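Jun 9, 2023
By the Durkura Sweet Table

Notes for the Vindden talk, wrapped candy and how to lay it out

Start with the bowl. Ask who has one at home, a big bowl of wrapped candy that comes out for company. Wait for hands. Then ask who has ever watched what people do with it, and I mean really stood there and watched, because I have, at far too many receptions, and it's a dig. They go in up to the wrist looking for the red ones. By the end of the night you've got a bowl of the kind everyone pushed aside and a few wrappers somebody tucked back in (you know who you are!).

So this is a talk about getting candy out of the bowl. I do sweet tables and favor boxes, mostly little ones, and the candy I come back to every single time is the plain cube-shaped chew in a bright wrapper. It stacks, sort of. It doesn't roll off the table like a round one. And if you drop it you can pick it up and carry on with a clear conscience.

Say something here about color before going any further. Red and orange on white is the easiest win there is. I spent two years buying patterned tablecloths, checks and leaves and one with lemons on it, and the candy just vanished into them. Plain white, cloth or paper, whatever you have. I use paper if there's going to be coffee nearby.

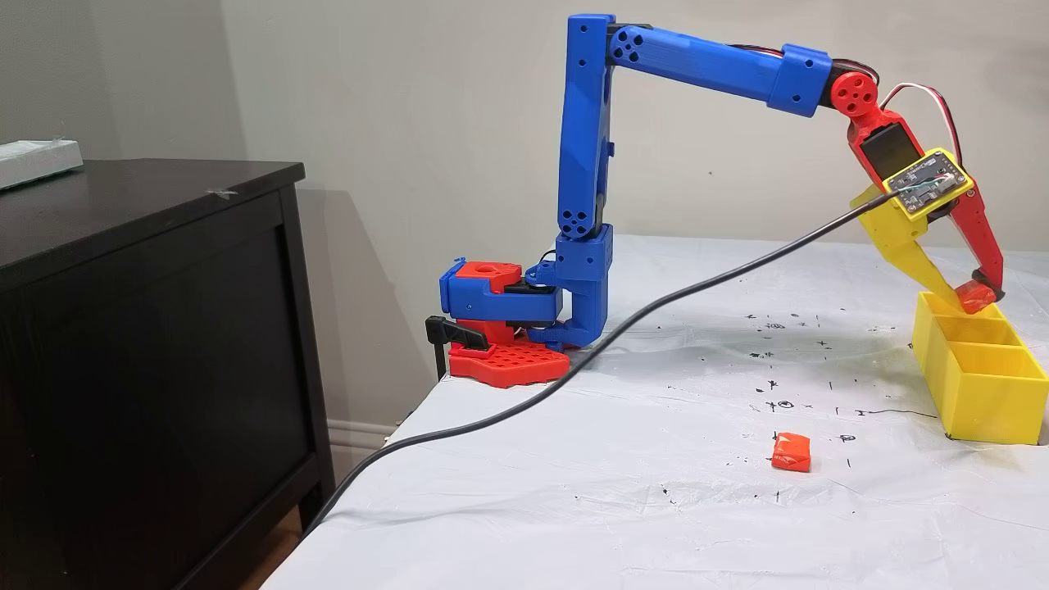
Trays next. I'm a big believer in the divided tray, the kind with compartments that looks like it came out of a desk drawer (mine did). Fill the compartments one at a time, and fill the far one first so your sleeve isn't dragging over the ones you've done. One kind to a compartment. I know mixing looks generous, but once you mix you're back to the bowl with walls in it, and out come the digging fingers.

A yellow tray is lovely with red wrappers, by the way. I resisted yellow for ages, thought it looked like a lunchroom. I was wrong and I've told my sister so.

Slow down here, people always want to write down the next part.

Before anything goes in a tray, tip a small handful out on the table and spread it. A small handful! If you pour the whole bag you'll spend your evening herding. With just a few in front of you, you can see which wrappers have come untwisted or split at the fold, and you can see the printing, if you care about that. Some people want every logo facing up. I go back and forth. For a favor box with a clear lid I'll turn them. For a table, let them land how they land.
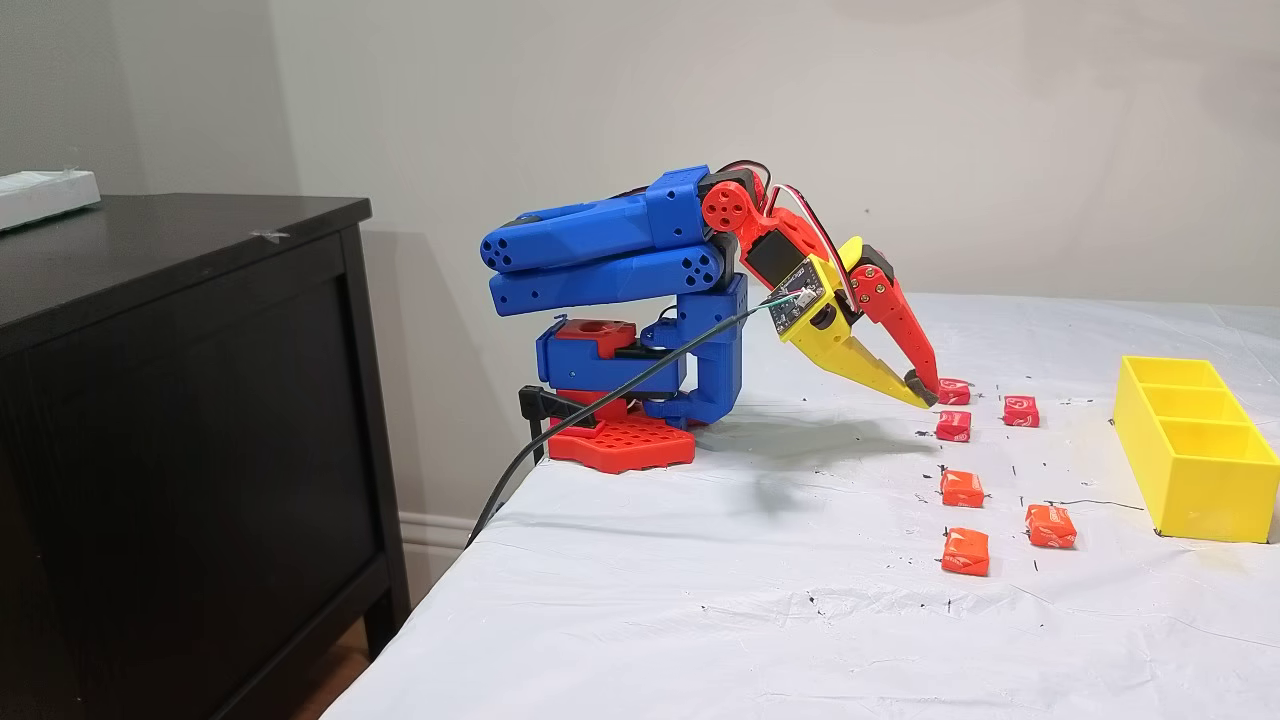
Then there's the question of how far apart. If you're putting candy straight on the cloth, with no dish at all, give each piece more space than feels right. Close together they read as a spill. With a gap a person can take one without nudging its neighbor, and the arrangement survives the first few guests. It won't survive children, and it shouldn't have to.

Tell the Mwakyusa story if time is good. Short version: December, big hall, 1000 pieces, and I'd decided on perfectly straight rows down the whole length of the tables. Took forever. Somebody leaned a coat on the end table and the rows went into a drift, and the drift looked better. I left it, and that's the last time I used a ruler.

(If they laugh, mention the ruler is still in my kit.)

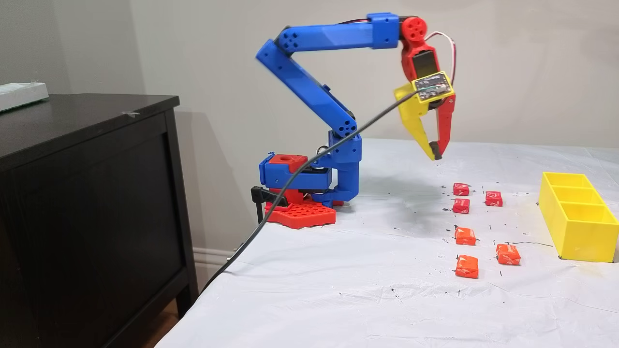
Sizes. If you've got two kinds that are nearly the same color, keep the small ones and the large ones in their own groups. A red chew next to a bigger orange one looks like a mistake when they alternate, and perfectly fine when each has its own patch. Keep the lines loose. Put whichever you have less of toward the back, where people reach last.

And check the cloth before you start! White shows everything, every crumb and bit of fluff and pen mark. Shake it out, lay it, walk away, then look at it again from the side with the light behind it. I've started carrying a lint roller and it has saved me more than the ruler ever did.

Pass the sample box around about now. Remind them they can eat it.

Last bit is picking up. Take a wrapped cube by its sides, never by the folded ends, and lower it where you want it. Dropping makes it bounce and then you're chasing it. Do one, do the next. It's a nice quiet job, the best part of the setup for me, and I'd do it with the radio on all afternoon if they'd let me in the hall early enough.

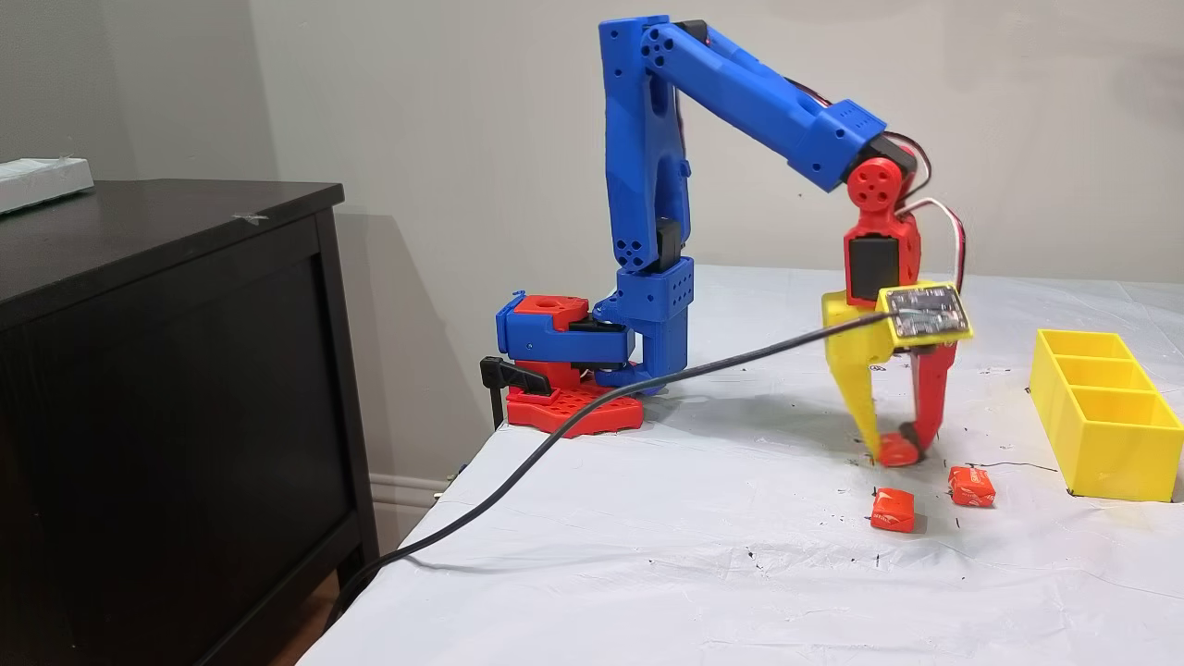 One person at the Grinness talk wanted to know why I bother placing candy piece by piece at all, when a scoop would fill a whole tray in a minute and the guests would be happy either way. Fair question, and it'll come up again tonight, so have the answer ready: for a big tray, sure, use the scoop. For a favor box with only a few pieces in it, each one shows, and a scoop puts in whatever it likes.

Leave 5 minutes for questions. Hand out the wrapper list on the way out, and get the sample box back.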